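Hi! You've landed in the Pemthorpe notes, my plain-text collection of knitting and yarn care logs. I started keeping these in a paper notebook, spilled tea on the notebook, and moved everything into files the same week. If you came from the forum thread about washing wool without ruining it, the part you want is `care/`, and you can skip most of what follows.

Last big tidy-up: 30th May. I try to do another one every July, when it's too warm to have a blanket in my lap anyway.

## What's in the folder

```
pemthorpe/
 yarn.csv one row per yarn I've owned
 care/ wash logs, one text file per garment
 swatches.csv gauge before and after washing
 mending.md long, rambling, still useful
 photos/ a handful, badly sorted
```

`yarn.csv` has 290 rows. A lot of those are single balls from swap tables and yard sales, so the fiber column is sometimes a guess, and when it's a guess I put a question mark after it. Please leave the question marks in if you reuse the file! I once pulled them out to make a chart and then had no idea which rows I trusted.

## Columns in swatches.csv

| column | what I mean by it |
|---|---|
| `id` | matches the row in yarn.csv |
| `needle_mm` | needle size in millimeters |
| `sts_before` | stitches over 10 cm, straight off the needles |
| `sts_after` | same thing, after washing and drying flat |
| `rows_before` | rows over 10 cm, off the needles |
| `rows_after` | rows, washed and dried |
| `pin` | y if I pinned it, n if I just patted it into shape |
| `notes` | whatever I felt like typing |

The stitch counts are usually good. The row counts are shakier – dark yarn at night is hard on my eyes, and I've gotten lazy about it because most of what I knit is measured with a tape as I go. If a row count looks silly, it probably is.

Blank cells mean I didn't measure. A zero is always a typo, so tell me and I'll fix it.

## How I wash things

I get asked about this more than anything else in here, so I'll write out the usual routine.

1. Fill the sink with cool water and a small squirt of wool wash.
2. Push the garment under and leave it alone for 20 minutes or so. No swishing.
3. Lift it out with both hands underneath. Wet wool is heavy and it will grow if you hold it up by the shoulders.
4. Roll it in a dry towel and kneel on the roll.
5. Lay it flat, nudge the edges straight, and flip it the next morning.

Cotton gets treated a lot rougher than that. My cotton things go in the machine on cold and come out fine, maybe a bit shorter in the body. Superwash wool is the odd one out: mine grows like crazy when it's wet, and a short tumble on low pulls most of it back. I wouldn't try that on anything you'd cry over until you've done it to a swatch first.

For moths I keep it boring. Everything gets washed before it's put away, and it goes into zip bags with the air squeezed out. I've tried cedar blocks and I like the smell, but I can't say they did a thing for me.

## Folding

I fold my knits, I don't hang them. Hangers leave those pointy little bumps in the shoulders and they take forever to steam out. For sweaters I lay the front face down, bring the sleeves in across the back, and fold up from the hem. Small cloths and towels get folded in half and then in half again, and I try to change where the crease lands each time so it doesn't set. Thick knits go at the bottom of the pile. 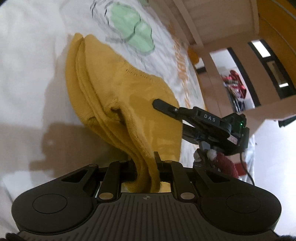
*Mustard-yellow knit, folded, with a bit of it pinched up.*

Mustard is one of those colors I can't leave alone, by the way. There's a tag for it in `yarn.csv` (`color_family = mustard`) and it's embarrassing how many rows come back. Sort by that column if you want a laugh.

## Names you'll trip over

I name my patterns so I can find them again, and the names don't mean anything.

- **Grondex** – the big ribbed blanket. It took 2,000 yards and most of a winter. The wash log is the longest file in `care/`.
- **Henao** – a plain top-down pullover. I've made 2 of them and the second is the one to copy.
- **Ludum** – dishcloths and hand towels in garter stitch, good for using up ends.

## Stuff I know is wrong

- Some of the older care files are in inches and the newer ones are in centimeters. I'm converting them as I open them, which is slow going.
- `mending.md` has a section on elbow patches that stops halfway. I still haven't decided how I like to do the corners.
- A few yarns are listed twice under slightly different spellings.

## Using it

Take whatever helps you, change it, print it out, stick it inside a cupboard door. A mention of where it came from is nice but I won't chase you. If you send me your own swatch numbers, please use the same column names and tell me if you pinned or not – I can't merge them otherwise.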